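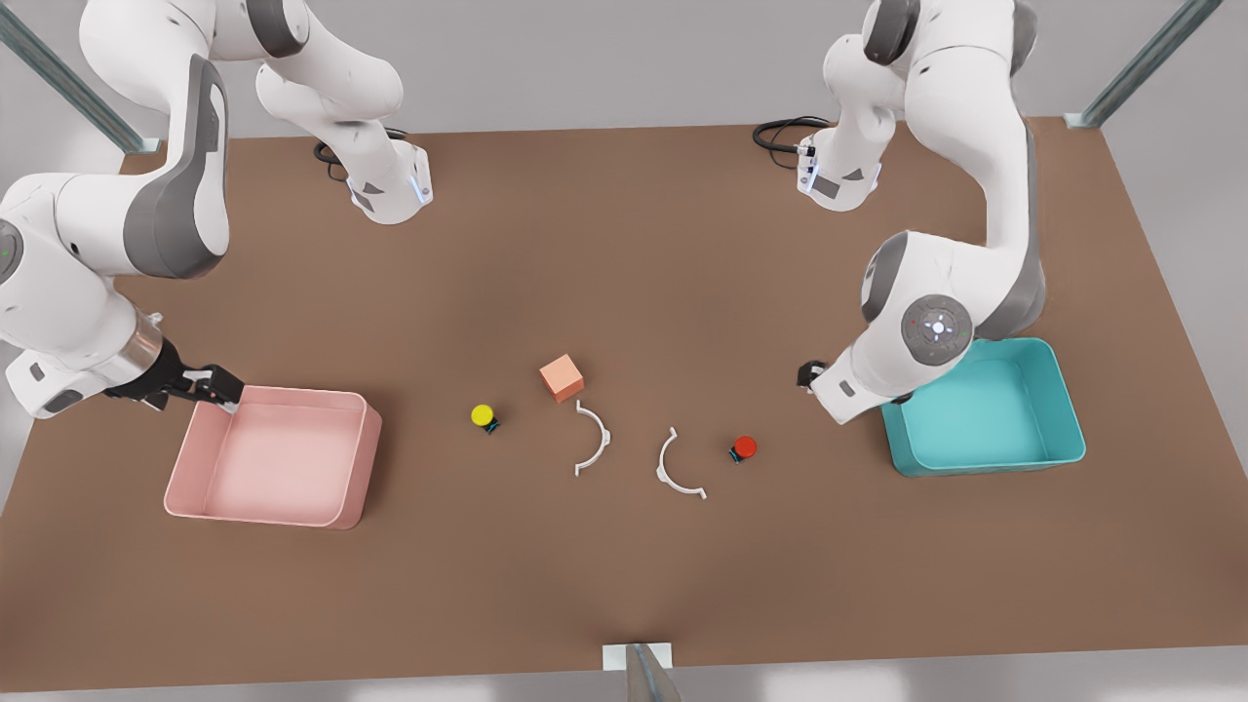

Simulated view of the two-arm sorting cell, both bins empty.

Print this page | E-mail this entry

Navero Cell Diary
February 7, 2025

The day was given to the setup of the simulated cell, ahead of the maintenance stop on the physical one. The model now carries both arms, the pink bin, the teal bin and the five small parts spread between them: the yellow and red button-like pieces, the cube and the two half-ring arcs. Bin positions were entered again from the Prurnent drawing, as the earlier values had been measured from the wrong table edge.

The pink bin was left at a slight angle. The matter was discussed at the morning review, and it was agreed that the right arm should learn to meet the rim as it finds it. The gripper approach was lowered by 6 millimeters and the closing speed was left unchanged.

A run of 600 cycles was started before noon. The log shows 99 stops, nearly all of them raised by the left arm at the same point in its descent. The cause was traced to a tool length carried over from the old Alivetti fingers. The value has been corrected in the cell file and in the backup copy. The second run had not finished when this entry was written.

On the physical cell, the wrist flange bolts of both arms were checked and marked with paint. The cable behind the right arm base showed light wear on its outer cover. It has been taped for the present, and a replacement has been requested through Ene stores. Grease is due at 2000 hours of running time. The counter is to be read at each shift change and entered on the card inside the cabinet door.

The next full inspection remains set for May. The night shift is asked to leave the joint speed limits as they stand and to record any stop by its code, with the time.

Recent entries
Gripper finger change, left arm
Table leveling and base bolt check
Notes on the spare controller

Contact the cell office | Copyright Navero | Back to top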